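Progress report to the Wakstead Fund: Prutent household chores project
Last updated: Tue 17 May

The project asks whether a machine can take over simple towel work -- picking up, folding and stacking -- at a standard the Provberg laundry would accept. The short answer at this stage is only in part.

In this period the team recorded 2,000 towel handling attempts with hand-held grippers. The Kasten arm, trained on the earlier recordings, now picks up a single flat towel dependably. Folding remains slow, at 4 minutes per towel, and stacks of more than three tend to lean. Bunched terry cloth is still the main source of failed grasps. 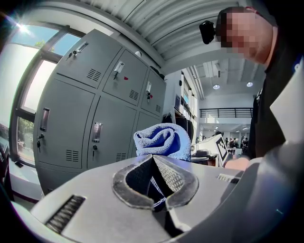
Blue terry towel at the gripper jaw, with lockers behind.

Work until September will concentrate on bunched towels. The team requests no change to the budget, but asks that 10 days of laundry access be confirmed.

Submitted by Gregor Innes, project lead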